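The flat in Pistthorpe is finally under offer again

2026-01-29

So, an update for those of you who keep asking about the flat (hi Mum). We went on the market in September, had 6 viewings in the first fortnight, and accepted an offer from a couple who seemed lovely. Then their lender's surveyor came round, didn't like the flat roof over the kitchen, and they wanted 2,000 off. Fine, we said. A week later they pulled out anyway!

Cue nearly 19 weeks of living in a show home. I've hidden the airer in the car so many times I've stopped taking it out.

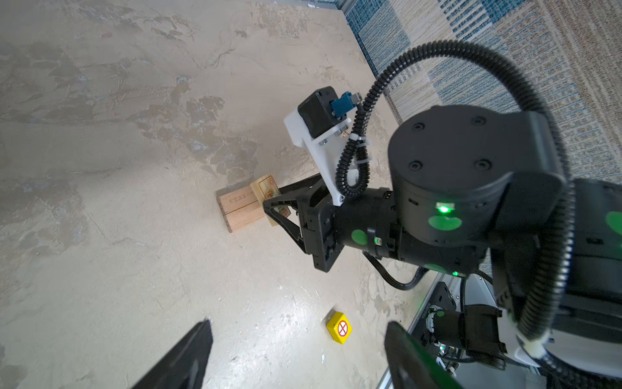 Mottled floor, with patterned carpet alongside.

Our agent, Zawadi Nyamweya, has been a star through all this. She talked us out of dropping the price before Christmas, when I was ready to take anything, and she got the listing photos redone with the lamps on and the bins out of shot. Two new viewings came in the week after, and one of those was our buyer - first-time, no chain, mortgage already agreed in principle.

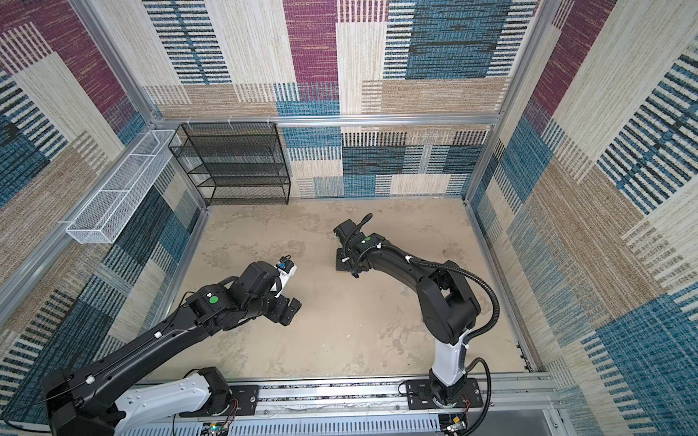 The solicitors are the slow bit now. We've had the same question about the lease twice, and I've sent the ground rent receipts over both times, with a politer email than I wanted to write. Nothing is exchanged yet so I'm not packing the good plates. I have given away the big bookcase though, and the spare room echoes, so I suppose part of me thinks it's happening.

Next post will be about the place we're hoping to buy, if the seller ever rings back.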